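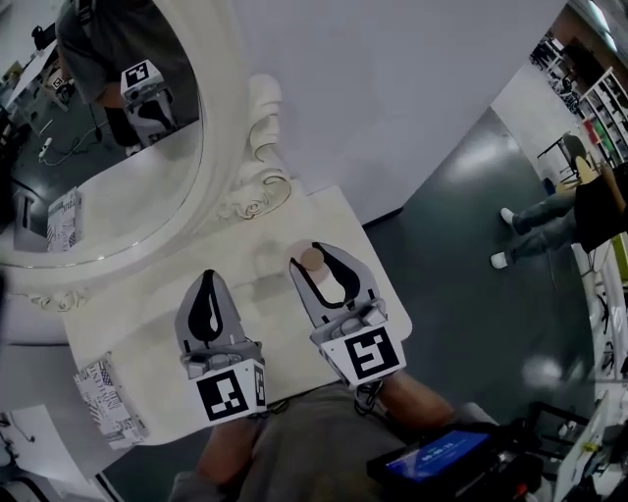 Drandholm Community Garden Club – Plot Holders' Group

Minutes of the spring meeting, 6 May 2024, 7 pm

I got handed the notebook again, so these are in my words, and if I left out your favorite bit please tell me before the next one! We had a good turnout (more chairs had to come out of the closet twice) and we started late because the coffee machine was still thinking about it.

Last minutes
The March minutes were read and agreed, with one change. The seed swap was for everybody in the neighborhood, and I had written it down as members only. Sorry, fixed now.

Water
This took up most of the evening, as I'm sure you guessed. The old hose line along the back fence leaks at both joints and we are all tired of it. We had two quotes in hand, one from Alach for a full new line with taps at each end, and one from Trinico to patch what we have. Trinico is a lot cheaper, and a few people felt that would see us through the summer just fine. Others (me included, I'll admit it) would like to stop talking about hoses for a few years. In the end we voted for the new line from Alach, to be paid in 2 parts, the first one when they start digging. The plots along the fence will need to be clear for that, so please move your pots and bean poles. I'll put the digging dates on the board as soon as I have them.

Plot fees
Fees stay the same this year. There are 11 of you who haven't paid yet, and I'm not going to read out a list, you know who you are. Cash or check, either one, in the envelope box by the door.

Compost
The left-hand bin is full and needs to sit. Use the right-hand one and please, please no more avocado pits or tea bags with staples. Somebody asked if we could have wood chips again like last spring, and everybody liked that, so I'm calling the tree people this week. 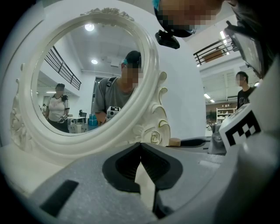
I also said I would ask whether they can drop the chips inside the gate this time. Last year we hauled the whole pile in from the street and my back still remembers it.

Plant sale
Last year's sale brought in $155 and we think we can do better, maybe up to $200 if the tomatoes cooperate. The Rácz bakery is happy to let us hang a poster in the window again. We still need tables, labels and small pots (yogurt cups with a hole in the bottom are great). Somebody suggested selling lemonade too, and we went back and forth on that for a while, then decided to try it if the weather is warm.

Other things
The shed key goes back on the hook when you're done, every time. The blue wheelbarrow has a flat and I've put a note on it. A new member asked about keeping bees, which got a lot of people excited and a couple of people worried, so it goes on the list for next time when we can give it a proper talk.

We finished a little after nine. Whoever left a green rain jacket on the back of a chair, I have it at home.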